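Robot Club notes, week 9 - picking up food
Senan Horgan

Right, last week we drove the arm about with blocks, and you were all very good at it. Food is harder! A block doesn't squash, and tomato slices are slippery little things, so I want you to slow right down. Set your speed to 85 before you start and leave it there (yes, Remzi, even you).

Work in your groups of 4. One drives, one watches the fingers, the others write in the log - every try, drops included. Come in from above and close gently.

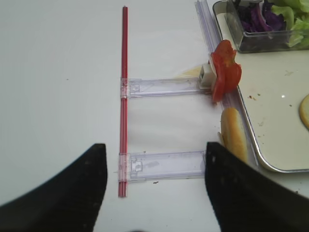

Wrist view: gripper fingers at the bottom, bun half and tomato slices by the tray.

Logs to Nuala by Tuesday, please.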